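Two-armed cell at Urkley back at work after cable refit

The two-armed packing cell at Wenach's Urkley workshop is running again, and the people who look after it could hardly be more pleased. It was down for 12 days in July while the cabling on both arms was taken off, checked and put back along a new route.

The cell practises the sort of job found behind any takeaway counter: paper bags, drinks carriers, straws, lids. It's fiddly work for a machine, and both arms have to share one small table without getting in each other's way. When it goes well it's lovely to watch!

The trouble began with a fault that came and went. One arm would stop halfway through a reach, sit still for a few seconds and then carry on as if nothing had happened. Yiran Duan, the technician in charge of the cell, went through the logs and found 1014 short dropouts, nearly all of them with the arm at full stretch. That pointed to a cable being pulled every time the elbow opened out.

"I was delighted, which sounds odd," she said. "A fault you can make happen whenever you like is a fault you can fix." 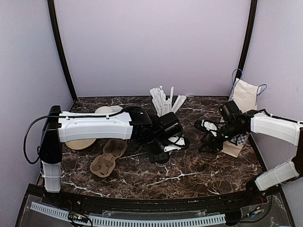
Photo: Wenach workshop, Urkley

The cables now run along the top of the white arm links, and there is a generous loop behind the base of the left arm so that nothing goes tight when it reaches across the table. Duan tried three sizes of loop before settling on one. The first snagged, the second was still too short, and the third has been left alone ever since.

With the arms stripped down anyway, the team gave the rest of the cell a going-over. Connectors in the front section were unplugged, cleaned and labelled, and the clear panel there means a quick look at the wiring takes seconds -- a small thing, but a real help when you check it every morning. New gripper fingers came from Nallach, and the old pairs have been kept as spares.

Setting the two arms up to work together again took the longest. Each has to know exactly where the other is, and after any strip-down those positions have to be taught afresh. Ademir Medeiros, who did most of the teaching, brought the grippers towards each other over the middle of the table in tiny steps, 26 positions in all, and wrote down the error at each one. He did the whole lot twice, the second time after the arms had been running for an hour and had warmed up.

"The second set came out almost the same as the first," he said. "I may have cheered. The whole corridor heard it."

The software side was handled with Antoniadis, the firm that wrote the original control program. The cell now slows both arms down if either one loses its signal, where before only the affected arm would stop and the other would keep going. A log of every dropout goes to the technicians at 14 minutes past each hour, and so far the list has been blank.

Duan plans to check the cable clips weekly until the autumn and monthly after that. A second cell is due to get the same cable route next, and Medeiros has already put his name down for the teaching.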